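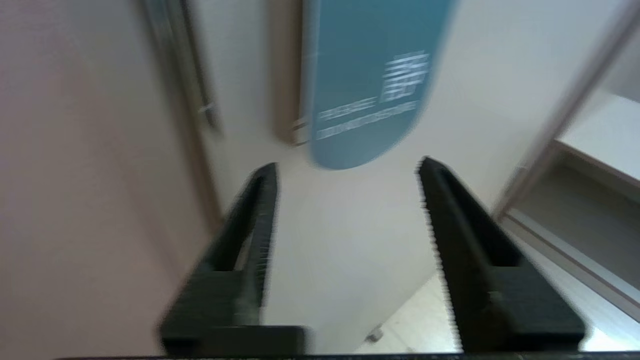 Tulldale workshop sets money aside for second gripper arm

18/03/2026

The Tulldale repair and packing workshop is getting another robot arm! Members voted last night to put the purchase into this year's equipment budget, with 49 in favor, and the order should go out before summer.

The plan covers one arm, a wrist camera and a good stock of spare fingers. That last item got the longest discussion of the evening. Heidrun Holzer, who drew up the budget, wants 300 fingertips bought in one go, enough to carry both arms through to November and well past it.

"We kept buying them in tiny batches and paying shipping every time," Holzer said. "The toothed ones grip beautifully, and I want a full drawer of them."

Two suppliers are still in the running. Nundov has offered a package with training included, while Joshi quoted a lower price for the arm alone and a 43-day delivery time. Shakuntala Pathak will visit both this month with a box of 100 parts from the packing line, everything from flat brackets to awkward little caps, and try them out on each machine.

Pathak can hardly wait. "I've got a list of things I want to see it pick up, and it keeps getting longer," she said.

The workshop has also asked for a price on Koltulora, the scheduling software, so that both arms can share one job list. That cost would come out of next year's budget.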